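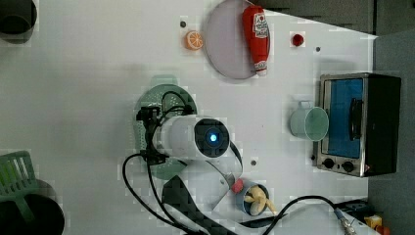
Slide 1. Light green colander on a white table.

Dried beans from scratch - notes for the Prernuvbridge talk, 5th May
Yamila Ojeda

BEFORE START
Clicker batteries. Water. Jars out on front table, lids ON this time.
Handout has the wrong oven temp on the back, tell them to cross it out. Should say 325.
Delali doing the door and the lights. She'll wave at five minutes left.

OPENING (keep short)
Hi, thanks for coming. Name. Grew up on beans four nights a week, hated them, left home, bought cans, missed them. Came back to it because of a pot, long story, skip unless they look friendly.
Colander on the screen - leave it up while people sit down. Main bit of gear for tonight, that and a heavy pot. If you own both you can go home and cook.
Ask: who has a bag of dried beans at the back of a cupboard right now? Wait for hands. Who knows what year it's from? (Usually gets a laugh. If not, move on.)

OLD BEANS
Start with this, it's the question I get most. "I cooked them all day and they stayed hard." Almost always age. Sometimes the water.
Dried beans don't go bad like milk goes bad. They get stubborn. Skin toughens, inside goes chalky, no amount of simmering gets you back.
Pass round jar A and jar B. A is from this year's bag, B is one I found at my aunt's. Same variety, pintos. B is duller, more wrinkles, more split skins. Let them look.
What to do with the old ones - pinch of baking soda in the soak, long cook, then mash or blend. Don't try to make salad with them. Or pie weights.
Write the month on the bag with a marker. Mine says March.
Buy from somewhere that sells a lot of them. Rhys Gilchrist at Daza lets me ask when a sack was opened, most places will tell you if you ask nicely.

SORTING
Two minutes, don't skip. Tray or big plate, spread them out, push them across with your fingers. Looking for stones, clods of dirt, anything shriveled black.
I found a stone in 19 bags before I stopped keeping track. Tooth story here. Crown cost more than every bean I've ever bought put together.
Lentils too. Lentils ESPECIALLY, the stones are the same size and color.
Then rinse. Into the colander, cold tap, swish with a hand till the water runs clear. If your holes are big, small lentils go straight through, use a sieve for those.

SOAKING
Expect arguing. There's always one person who never soaks and one who'd never not.
My line: soak if you remembered, don't worry if you forgot. Except kidney beans, get to that.
Overnight soak - cover by three inches, they double and then some. Salt in the water, a tablespoon to a half gallon. Yes salt. Skins come out softer and they hold together better. The old thing about salt making them tough, my grandmother swore by it, I've cooked them side by side enough times and can't find it.
Hot soak - boil two minutes, lid on, heat off, leave an hour. Good for when you get home and think oh no.
Warm kitchen: put the bowl in the fridge. They can start to ferment, little bubbles, sour smell. Throw those out.
Drain, rinse again, fresh water for cooking. People ask about keeping the soaking water for black beans becuase of the color. Fine for black beans. I don't bother for anything else.

KIDNEY BEANS (slow down here, this is the serious bit)
Red kidney beans raw or undercooked make you sick. Properly sick, a few hours after. It's a natural thing in the bean, a lectin. White kidneys have it too, less of it.
Soak at least five hours. Drain, throw that water away. Fresh water, full rolling boil, 10 minutes at the very least, and go longer if you're in any doubt. THEN turn down and simmer till soft.
Slow cooker on its own is not hot enough. Say it twice. Boil on the stove first, then slow cooker.
Canned ones are already cooked. Fine from the can.
Don't taste one "to see if it's done" early on. Pause for questions here, there will be some.

COOKING
Heavy pot. Water an inch over the beans. Onion cut in half, bay leaf, garlic if you like, glug of oil. Oil keeps the foam down.
Bring up to a boil, down to a lazy simmer. Few bubbles. Hard boiling the whole way = burst skins and mush at the bottom.
Lid half on.
Times are on the handout, but they're only a guide. Chickpeas long, black-eyed peas fast, everything else in the middle. Start checking before you think you need to.
Test: take five beans from different spots, eat all five. One soft one means nothing. Wenceslao's trick, blow on a few in a spoon and see if the skins peel back. Works, looks daft.
Acid goes in late. Tomato, vinegar, lemon, wine, all of it after they're soft. That one IS true, acid slows them right down.
Hard water does the same. If yours leaves white crust in the kettle try filtered or bottled once and compare. I had two years of bad beans in the Sturunis apartment and blamed the shop.
Let them cool in their liquid. Half an hour if you can stand it. Big difference, skins don't crack.

THE BROTH
Please don't pour it down the sink. Drain over a bowl. People set the colander in the sink out of habit and then wail. I still do it once a year.
Soup, rice, thinning out a sauce. Freezes well. Salt it first or it tastes of nothing.

MONEY (short, people glaze over)
One-pound bag gives you six cups cooked, give or take. Equal to three or four cans. Do the sum with whatever your store charges, I'm not putting prices on a slide, last time they were out of date by the coffee break.
Gas / electric does count. Cook a big batch, freeze flat in bags, a can's worth in each. Label them!! Frozen black beans and frozen blueberries, ask me how I know.
Three to four days in the fridge.

GAS (they'll ask, get in first)
Yes. Soak and change the water, helps a bit. Build up slowly if you don't eat them much, a few spoonfuls, not a huge bowl on day one. Rinse canned ones. Most people settle after a few weeks. If you have a stomach condition ask your doctor, not me.

NJÅL'S CLUB - plug
Njål Westerberg runs the swap shelf. 34 members now, bring a jar, take a jar. He wants someone for heirloom seed, see him at the back. He said he'd bring the big speckled ones, check he did.
Mention Tanix newsletter? Only if time. Prints 3000 copies, recipe column needs readers' recipes, deadline is end of the month.

TASTING
Three bowls. White beans with sage and oil, black with orange and cumin, the chickpeas plain with salt so they can taste what a good one is like by itself.
Allergens: no nuts, no dairy. There's celery in the white bean pot. SAY THAT.
Spoons in the blue bag. Used ones go in the tub, not back in the bowl.
While they eat: questions.

LIKELY QUESTIONS
Pressure cooker? Love it. Follow the book, never over half full with beans, foam blocks the valve.
Can I soak for two days? In the fridge, changing the water, ok. They get a bit bland.
Do lentils need a soak? No. Split peas neither.
Best bean for kids? White, mashed, on toast. Or in brownies and say nothing.
Can I plant them? Some will sprout, most grocery bags a few will. Try ten on a damp paper towel.
Favorite? Change answer every time. Tonight cranberry beans.
Organic? Up to you. Freshness matters more to my mouth.

END
Thanks to Delali, Wenceslao for carrying the pots, the room people for the extra hotplate.
Handouts by the door, cross out the temp!
Take home leftover chickpeas, tubs under the table. Get jar B back off whoever has it.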